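Re: Kumville room, small things next to the telly
31 October 2024

Brunello Barbieri wrote:
> Has anyone got the new planner to behave in the simulated
> living room? Mine treats the keys and whatever they are
> lying on as one lump, and then refuses to plan at all.

Hi Brunello, hi all,

Yes, and I'm delighted with it! I had the same lump until I pulled the latest Nurnia branch. The old clustering step joined anything that touched, so keys on a booklet never stood a chance.
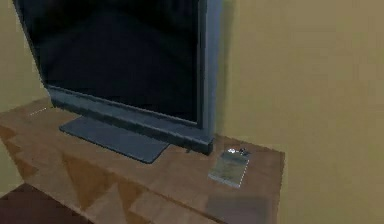
The fix is in the April notes but easy to miss: set merge_touching to 2 and let Lindetti do the splitting before the planner sees any of it. I ran 229 starts overnight with random seeds and the keys came out as their own object in every one — I did check the logs twice.

What I'm still fiddling with is the glass table. Our simulated depth sensor reads straight through the top in places, so the collision checker thinks the hand has more room than it has. 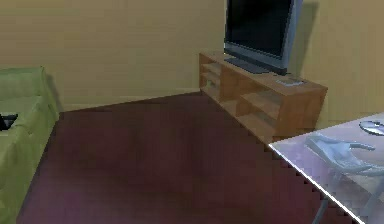

For now I've added a flat invisible box at table height, and the wrist path is far smoother for it. It's a bodge, but a cheerful one. Türkmen has a proper glass model half written, and I'd love to try it against this room if someone can point me at the code.

Config file to follow tonight.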